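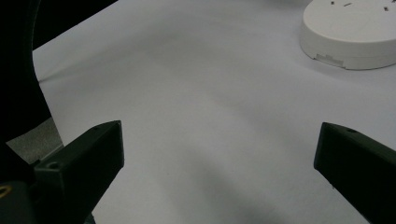 Drutora wipe-clean desk cover, large
Rating: 3 out of 5

I've been burned by desk covers before, so I didn't expect much from the Drutora. It cost me $50 at Bundetti on a Tuesday lunch hour, against $100 for the Trostbridge one my sister swears by. The packet says it "transforms any tired surface". My desk is a hand-me-down with a burn mark and twenty years of biro in it, so fair enough, have a go.

It arrives rolled up tight and it wants to stay that way. The instructions say to leave it flat for an hour. Mine took two nights with cookbooks on the corners, and the left edge still lifts a little when the heater's on. There's a smell as well, a bit like a new shower curtain, and it hung about until the weekend.

Once it's down, I'll admit it's decent to work on. Pens glide, a mug doesn't slide, and I can rest my forearms on it without sticking to it in hot weather. Tea wiped straight off. Turmeric did not. The website has a "stain guard" badge and a little line about 224 everyday spills, which makes me wonder who sat down and picked them, and whether any of them had ever made a curry. Bicarb and a damp cloth got most of the yellow out. Permanent marker is a lost cause.

Cutting it to size was the part I dreaded and it went all right. Use a metal ruler and a fresh blade, and go over the line three or four times. Don't use scissors. I did one end with scissors and that end now faces the wall.

What bugs me is the colour range. There are four, the two darker ones have been out of stock since I started looking, and the others are near enough the same to my eye. The store page boasts 758 reviews, nearly all glowing, and plenty of them were plainly written the day the parcel turned up. I've had mine since December and I'd call it okay.

My old Shih mat was thinner and marked more easily, but it lay flat in ten minutes and cost less — I'd still have it if the dog hadn't got to it. If you can find one of those, buy that. If not, wait for the Drutora to go on sale, and clear some heavy books off the shelf before you unroll it.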